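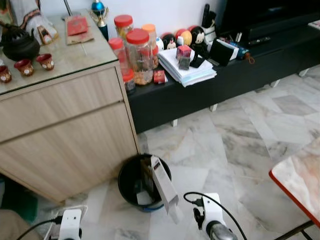
**nele_ack:** Need a sanity check on the April order. Two arms for tidying work – living room stuff, cups, papers, trash bin. Trundier quoted 3348 for the gripper pair, cables extra. Anyone paid less?

**ilis:** Cables extra is a joke. Sadowski includes them. Lead time was 17 weeks tho

**nele_ack:** 17 is too long, we start in june

**barbu_v:** Buy one pair, spend the rest on spare fingers. We wore out 29 in a season, mostly on hard floor. Marble is brutal when you miss a pickup.

**ilis:** Disagree. Spare fingers are cheap, a dead wrist stops everything. Budget a second pair or dont bother

**barbu_v:** With what money lol

**tlightfoot:** Check the opening width before you argue spares. Long cardboard box out of a bin is fine, a round teapot maybe not. Ours from Jurnholm couldn't get round anything fat, had to pay 822 for wider fingers after.

**nele_ack:** ok thats useful. Asking Trundier for the width and a price with cables. Tracey was the 822 per pair or each?

**tlightfoot:** Pair. Plus shippping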